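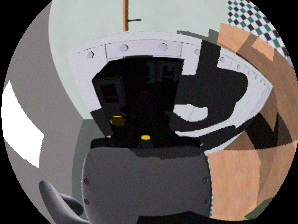

Slavica Kelmendi fragte nach der letzten Sitzung, warum man den Meldebestand nicht einfach jedes Jahr im Februar neu festlegt und dann so lässt. Die Frage ist gut, und ich beantworte sie hier schriftlich.

## Meldebestand

Der Meldebestand ist die Menge, bei der neu bestellt wird:

**Meldebestand = Tagesverbrauch × Lieferzeit + Sicherheitsbestand**

Beispiel Pakix: 17 Kartons pro Tag, Lieferzeit 11 Tage, Sicherheitsbestand 300 Kartons. Das ergibt 487 Kartons. 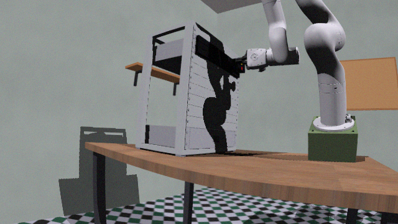 *Abb. 2: Roboterarm am weißen Schrank (Simulation)*

Ändert sich die Lieferzeit auf vier Tage, so sinkt der Wert auf 368. Ein fester Jahreswert bindet dann unnötig Kapital – im umgekehrten Fall droht eine Fehlmenge.

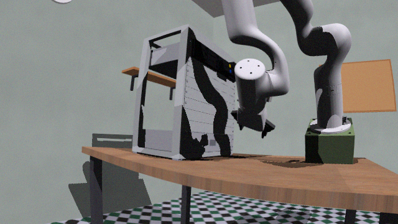 Der Sicherheitsbestand wird in beiden Rechnungen gleich gelassen. In der Praxis prüft man ihn getrennt, zum Beispiel nach einem Wechsel des Lieferanten.
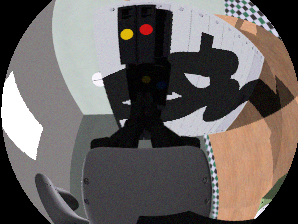 Für die Übung bitte dieselbe Rechnung mit doppeltem Tagesverbrauch durchführen. Lösungen an Khôi Đinh.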